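Looking after the two-arm cell at Redau
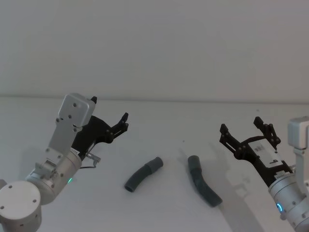 Page last changed: May, 4:48 p.m.

The two-arm cell on the Redau bench has a new weekly routine, written up by Li-hua Cheung after the gripper work this spring. It takes 48 minutes with one person and replaces the old sheet from Tiditus.

Start with both arms parked low over the table and the grippers open. Check every pivot pin on the finger links for side play. A pin that moves gets replaced the same day. We keep spares in drawer 5, along with the bracket screws.

Next come the cables. The thin wire at the left gripper loops down beside the elbow joint, and it needs enough slack for the full turn of the wrist. Yao-tsung Su found a worn spot on the old one at cycle 593 of a test run and changed it for a Prikier lead. Please don't tie the new one down.

Wipe the tabletop before setting out parts. The gray flexible tubes go down with a clear gap between them, one nearer each gripper, cuffed ends toward the wall. If a gripper closes off center on its tube, redo the zero position for that arm only and leave the other alone.

The Niazi program now stops after 126 cycles and asks for a pin check. Don't skip the prompt. Enter your initials and the arm, left or right, even when there is nothing to fix.

Li-hua is still working on the section about changing finger tips. Until it is posted, ask her or Yao-tsung before taking a gripper off its bracket.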